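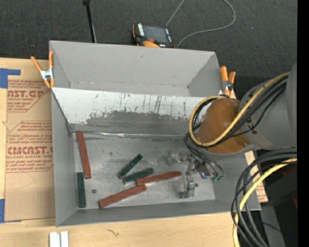 Okay, hi everybody, can you hear me at the back? Wave if you can. Good.

(Wait for the door to close. Drink some water.)

So I'm Precious Tshabalala, I run the block room at Galtska, and I've been asked to talk for 20 minutes about bins. Yes, bins! I asked if I could talk about blocks and they said sure, but put the bins in, so you're getting both.

Slide 1, leave it up while people settle.

I want to start with red and green. We have a lot of colors in the building, but for anything that gets tipped out and put back over and over I keep coming back to just those two, and I like the green dark. Put three of each in a big gray bin and you can see them from clear across the room. Put in a gray one or a silver one and you'll be feeling around for it with your hand, trust me, I did that for most of May.

Ask the room: who stores blocks in something with a lid? (Hands.) Okay, keep your hand up if you like the lid. Ha. Thought so.

Open tops, big ones. I'm a total convert. The bin I talk about most is gray, tall at the back and low at the front, and that low front is the bit I love, you just reach over it. Slanted corners on the back wall too. If you're buying, go look at the front wall before you look at anything else.

Slide 2, the inventory. When we did the full count we had 1,829 blocks, and nearly 200 of them were in the wrong place. Some were in the Pomare boxes, which are meant for paper. (Pause, the Pomare people are usually in the second row. Smile at them.)

Now, wear. Get this part right because last time I rushed it. A bin floor scuffs. You get brighter patches, you get little dark marks, and the white panel at the back of ours has scratches running up and down it and a big worn gray area along the bottom. People ask me if that means it's time to throw the thing out and my answer is no, please don't! Run your hand over it. If it's smooth, keep it. If it catches, we can talk about it at the break.

Mention the Zombridge bins here only if somebody asks. Long story, and I still have the receipts.

Slide 3, how blocks land. I get a bit carried away with this one so watch the clock. Tip out 6 long blocks and they hardly ever lie neatly side by side. You get one by the wall, a couple at a slant with their ends close together, one pointing off on its own. I used to straighten them up every single time (every time! for a year!) and then I stopped, and the room worked just as well. Leave them where they fall until you need them.

Then the Drundar story, short version, skip the part about the elevator.

Questions. If it's quiet, ask Galtska folks about the labels, they have opinions. Handouts are on the chair by the door, and the order form for the green ones closes on 4th October, so grab one on your way out.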